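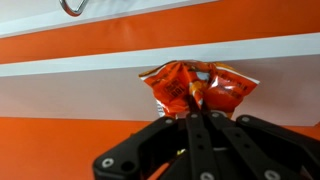 A BBQ snack bag in the kitchen at Climby.

**Climby's snack kitchen opens on Barajas Street**

27 Feb 2019 – Climbers in Lilent have a kitchen of their own at last! The little room behind the bouldering wall at Climby opened this week, and by the first evening people were already hanging around in it with chips and coffee (and chalk all over their hands).

Until now the gym's 147 members had one vending machine and a drinking fountain to share. The new kitchen has a white countertop with a square steel sink set into it, white floating shelves, and a wall painted such a bright orange that it wakes you up when you walk in. Members picked the color by vote, and it won by a mile.

The work took 3 weeks and cost nearly $2,700, with most of the money coming from the bake sale and climb-a-thon in September. Emetti, the hardware store two doors down, gave the gym a good price on paint and brackets.

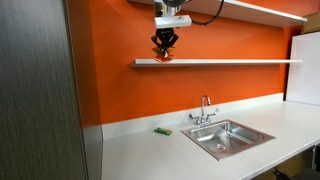
Orange wall, white shelves and the tall curved faucet at the new sink.

Snacks are for sharing. Bring something, put your name on it if you want it back, and throw your wrappers away before you leave. The kitchen is open whenever the gym is, and there's room on the sign-up sheet for the opening potluck, which is capped at 40 people. Chili is already taken, but desserts are wide open!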